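So I went to the open house for the Flulavis plan, and I have thoughts. Long ones. Get a drink.

If you don't live around here: Flulavis is what Hollden is calling the thing they want to build on the old bus garage lot in Sullside, the one between the laundromat and the railroad cut. It's been a fenced rectangle of cracked asphalt for as long as I've had this apartment. Every couple of years somebody ties a banner to the fence with a drawing of a building on it, the banner fades to pale blue, and then one winter it blows down. I'd gotten kind of used to the cycle.

This time there's a real application, with drawings and a traffic study and everything. Hollden is asking the city to change the zoning on the lot from light industrial to mixed use so they can put up apartments over shops. The plan has 100 apartments, 40 of them income-restricted, and 43 parking spaces in a half-buried garage. There's also a "community room" on the ground floor that measures 1,994 square feet, and I know this because I asked the young guy at the easel how big it was and he had to look it up on his phone, and then he seemed so pleased to have found it that I wrote it down.

The open house was in the school gym, which still has the smell I remember from every gym I've ever been in. They'd set up boards in a horseshoe. You were supposed to start on the left with History of the Site and go around to Next Steps, but everyone went straight to the board with the building on it and stood three deep, so I started at Next Steps and did the whole thing backward. I kind of recommend it! You get the calendar first, and the calendar is the part that matters if you want to say anything while it still counts.

Here's what I got from it. The application goes to the neighborhood board, which takes a vote that doesn't bind anybody. Then it goes to the planning commission, which can approve it, turn it down or send it back with changes. Then the city council votes. There's a public hearing at each step. The first one is in May and the notice for it is stapled to the fence, at about knee height, facing the railroad. I walked over to check. You'd have to be a very civic-minded raccoon to read it.

My feelings about the building itself are mixed but mostly good. We need places for people to live. I've watched two sets of neighbors on my floor get priced out and move to the other end of the county, and I'm not going to pretend a parking lot with weeds in it is doing anyone any favors. The drawings show brick up to the second floor and then a sort of gray panel above that, and the gray panel is the color of a filing cabinet, but I can live across from a filing cabinet. I'd rather have the filing cabinet than the fence.

What bugs me is the sidewalk. On the current plan the garage entrance comes out on Tanner, right where the kids cut across to get to the school, and the sidewalk there pinches down so much that two strollers couldn't pass each other. I asked the easel guy about it and he told me it met the minimum. Okay, sure, it meets the minimum! But there's a whole other side of the lot, by the laundromat, where there's already a curb cut and hardly anyone walks. Why not put the cars there? He wrote my question on a sticky note and put it on a board with the other sticky notes. I read those too. A lot of them said PARKING, one of them just said "pigeons?" and I would love to talk to that person.

I ran into Shirley Gauthier by the coffee urn. She's been going to these meetings since the bus garage was still full of buses, and she had a folder with every version of the plan for that lot, going back to the one with the ice rink. (I had completely forgotten there was an ice rink!) Her view is that the zoning change is the whole ballgame and the pictures don't mean much. Once the lot is rezoned, Hollden could sell it to somebody else the next morning, and the new owner could build anything the new zoning allows. It wouldn't have to have brick, or a community room, unless those promises get written down somewhere with teeth. She wants them in a recorded agreement before the council votes. I hadn't thought about that at all and I've been thinking about it ever since.

Mawar Yeoh was there too, and she's on the opposite side of it from Shirley, in a friendly way. She runs Cha, the tea place on the corner with the good sesame buns, and she thinks that if the neighborhood keeps piling on conditions, Hollden will walk and we'll get another ten years of banners. She'd like customers upstairs from somewhere, anywhere. She also pointed out that nobody on the sticky note board had said a word about the delivery trucks, and where exactly is a truck supposed to stop? I looked at the plan again after that. There's a loading zone, but it's drawn in the same spot as a bus stop.

I stayed until they started folding up the chairs, then walked home the long way past the lot with a flyer in my pocket and no dinner in me.

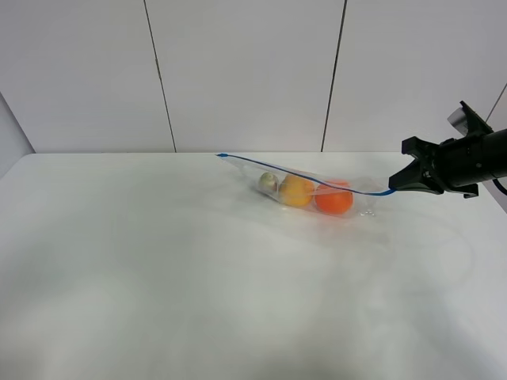
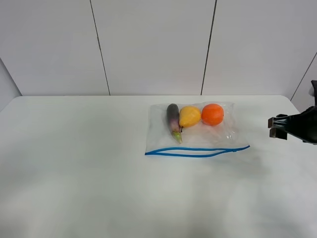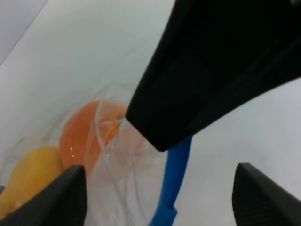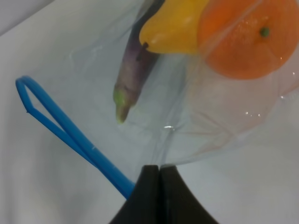

Anyway, I'm writing a comment letter, and I'm keeping it to one page, on Shirley's advice. She says commissioners read the first paragraph and look at the signature, so you put your ask at the top. Mine is going to be: yes to the zoning change, move the garage entrance over to the laundromat side, widen the sidewalk on Tanner, and get the income-restricted apartments and the community room into a recorded agreement. I'll stick the loading zone thing at the end with credit to Mawar.

If you want to write one too, you don't have to be for it or against it. You can just say you walk down that block every day and tell them what it's like. The case number is on the notice on the fence, so bring your knees. Written comments are due by 5 p.m. the day before the hearing, and the clerk told me email counts as written.

I also still want to know what the community room is for. The board said "flexible programming," and when I asked what kind, the easel guy gave me another sticky note. I wrote "piano?" on it. If any of you have a better idea, leave it in the comments and I'll add it to my letter before I send it.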